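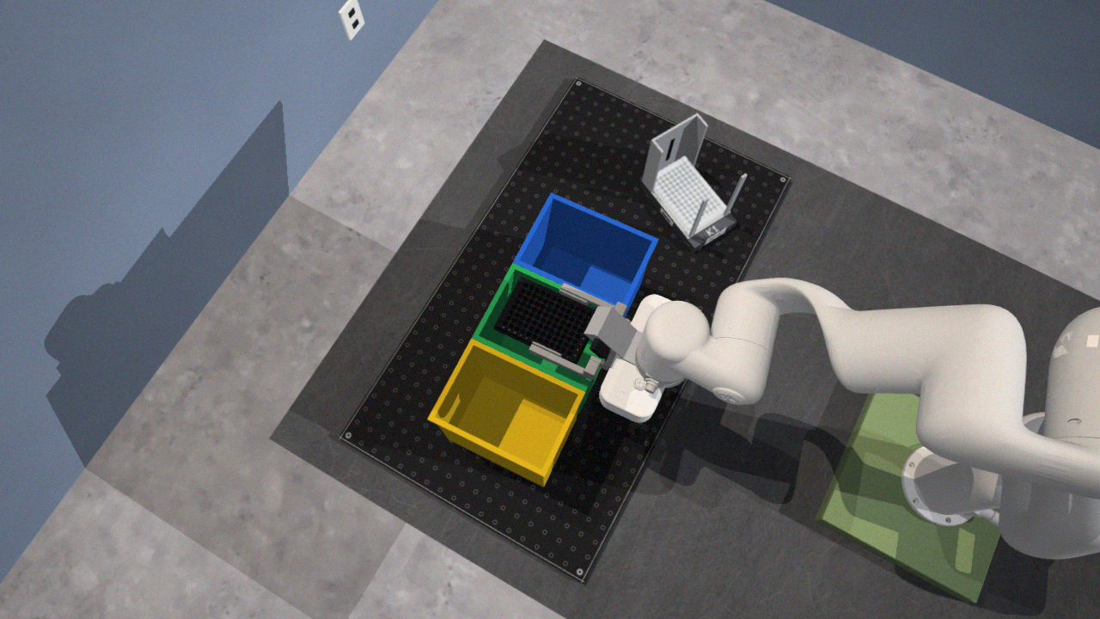
我一直觉得，装修里最被低估的一道工序是找平。地砖花色能挑3个周末，踢脚线能为高1厘米还是2厘米吵一架，轮到找平，大家就一句“师傅你看着弄”。

去年我家客厅铺地砖，我也是这么说的。结果铺完第二天拿靠尺一放，靠阳台那边明显翘起来，椅子放上去还会晃。返工的时候敲掉了14块砖，那声音我现在想起来还心疼（楼下邻居估计也心疼）。

后来换Bowen的班组来做，人家进门先不搬砖，拿水平仪在屋里打了一圈线，高点用铅笔画圈，该磨的磨，低的地方再倒自流平。我当时还嫌慢呢！自流平用的是Brilter，倒完要等，等得我天天想往里踩。工头不让，说星期日再来看。

我知道有人会讲，砂浆厚一点薄一点，铺的时候不就调过来了吗？小房间也许行，大砖真不行。我那款砖是Culon的，边长快到一米，底下差一点点，四个角就互相较劲，缝再怎么填都别扭。

所以我的意见很简单：报价单上找平这一项必须单独列出来，写清楚做多厚、允许差多少、谁来验收。含在“地面综合”里的，一律要求拆开。多花的钱大约是总价的9%，我觉得值，少买一盏灯就有了。

下个月轮到我爸妈在Todalholm小区的房子，靠尺我已经放车上了。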